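Inventory Records and Cycle Counting
Handout 9, Stock Control for Small Warehouses
Instructor: I-seul Son
Revised 21 Feb 2018

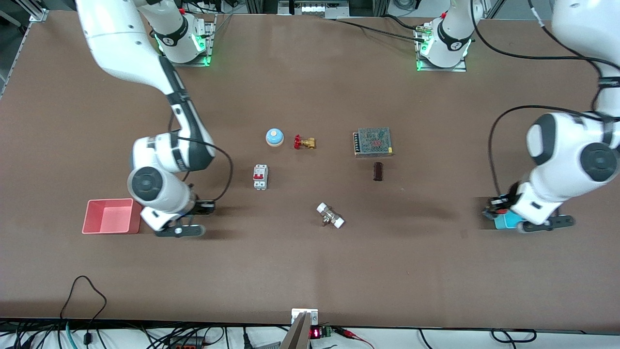 9.1 Record accuracy

An inventory record is a statement of item, location and quantity. A record is accurate when all three agree with the shelf, within the tolerance set for that item. A record with the right quantity and the wrong location counts as an error. Students often leave this out when computing accuracy in the homework, and their figures come out too high.

Record accuracy is the number of accurate records divided by the number of records checked. It is not weighted by value. Value accuracy is a separate measure, used mainly by accounting, and it can look good while record accuracy is poor. An overage of one expensive item and a shortage of another will cancel in the value total. Both remain errors in the record total.

9.2 Tolerance

Tolerance is stated as a percentage of the recorded quantity. Items counted by hand and issued one at a time normally have zero tolerance. Items measured by weight, such as screws or pellets, need some allowance for scale error. Set the tolerance before the count. A tolerance chosen after the results are known has no meaning.

9.3 Classes

Sort all items by annual usage value (annual units used times unit cost), largest first. Class A is the short list at the top that carries most of the value. Class B is the middle. Class C is the long tail. The cutoffs are a matter of judgment, and two competent people will draw them in different places. Move an item up a class if a shortage would stop work, whatever its cost.

Count frequency follows class. In the Terkden case used throughout this unit:

Class A: 102 items, counted 9 times a year
Class B and C: remaining items, counted at least once a year

Class A therefore produces 102 x 9 = 918 counts a year. Work out the Class B and C load the same way, add the two, and divide by working days to get the daily count. If the daily count is more than the staff can do, lower the frequency. Do not leave the schedule as it is and skip days, as the skipped items tend to be the same ones each time.

9.4 Selecting what to count

Scheduled selection is the base method. Three triggers are added to it:

Zero balance. Count when the record reaches zero. The check takes seconds.
Reorder. Count when a purchase order is raised. Stock is low, so the count is short.
Negative balance. Count at once. A negative balance is always an error, usually a receipt that has not been posted.

A triggered count replaces the next scheduled count for that item.

9.5 Cutoff

Most false variances come from poor cutoff. The counter sees the shelf at one time and the record is read at another, with transactions in between. Either freeze movement at the location during the count, or note the time and adjust for every transaction on both sides of it. Freezing is simpler. Count before the first pick of the shift where possible.

The counter should not be shown the recorded quantity. A blind count takes slightly longer and finds more errors.

9.6 Worked example

Item 3971, Seok site, recorded quantity 40, tolerance zero. The blind count gives 36. A recount by a second person also gives 36. The variance is -4, or 10 percent of the record.

The transaction history shows an issue of 4 units on a paper ticket, filed but not entered. Enter the ticket. The record now reads 36 and no adjustment is needed. Had the adjustment been posted first and the ticket entered later, the record would have dropped to 32, and the next count would have shown a new variance of +4. Search the history before adjusting.

The record still scores as an error for the period. Finding the cause does not change the score.

9.7 Control group

Before a full program starts, pick a small group of items from all three classes and count them repeatedly over a few weeks. The purpose is to find the causes of error, so the items stay the same. See Nuttall's notes on the Gasance control group in the course folder for a log layout. Her column for "cause not found" should be kept in any version you make.

9.8 Exercises

1. Using the Tomovetti data sheet, compute record accuracy and value accuracy. Explain the difference between them.
2. Assign classes to the same items. State your cutoffs.
3. Redo the example in 9.6 with a tolerance of 10 percent. Is the record accurate?
4. Draft a one-page cutoff procedure for a site that cannot freeze movement.

Exercises 1 to 3 are to be handed in on paper. Exercise 4 will be discussed in the review session in May. Evie Nuttall has the data sheets.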